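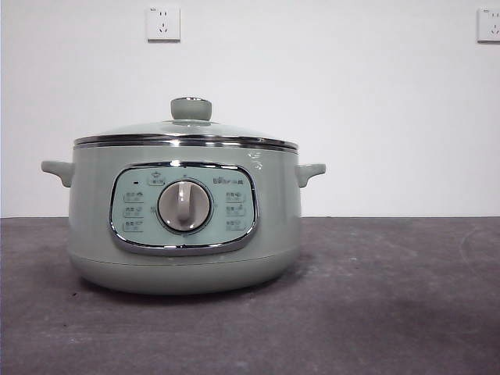 Chapter 2

Fault and the Other Driver

Suppose two cars meet at the corner of Jonlow and Drelton, which is something cars should not do. One was going straight. The other was turning left. Both drivers get out, both say the light was green, and both believe it. Before anyone has found a pen, the law of negligence has arrived on the scene.

Chapter 1 dealt with accidents in general and with the duty each of us owes to people we have never met. This chapter takes up a harder matter: what happens when more than one person was careless. Students tend to hope that every collision has a villain. Most have a pair of ordinary people, one of whom was looking for a radio station.

The old rule was simple and rather cruel. Under contributory negligence, an injured person who was even slightly at fault recovered nothing at all. A driver who failed to signal could be struck by a truck going twice the speed limit and go home with a hospital bill and a lecture. Judges said the rule encouraged care. Juries, who had to look at the person in the neck brace, often found ways around it.

Most states have since moved to some form of comparative negligence. The jury assigns each side a share of the blame, as a percentage, and the award is cut to match. If your losses are proven and you were 30 percent at fault, you collect the other 70. How a jury knows that the figure is 30 and not 35 is a question the law has wisely declined to ask.

Comparative negligence comes in 2 main types. In a "pure" system, you may recover something even if you were mostly to blame, though the check may not cover the parking at the courthouse. In a "modified" system there is a cutoff, at or just past the halfway mark, and a plaintiff on the wrong side of it gets nothing. A single percentage point can therefore be worth more than the car.

We will follow one dispute through the whole chapter. Dương Bakery owns a delivery van. Firum Tile owns a pickup. One morning in January the van pulled out of an alley without stopping, and the pickup, which had one working headlight and a driver in a hurry, hit it broadside. Each company has sued the other. Each complaint describes its own driver as "proceeding in a lawful manner" -- a phrase you will meet often and should learn to read with your eyebrows up.

As you read, keep a few questions in mind. Which careless acts caused the crash, and which were merely careless? Would the missing headlight matter at noon? Who has to prove what?

Terms to know: contributory negligence, comparative negligence, proximate cause, last clear chance, burden of proof.

2.1 The All-or-Nothing Rule

The rule came to this country from England, along with the common law and a number of other things we were slow to return.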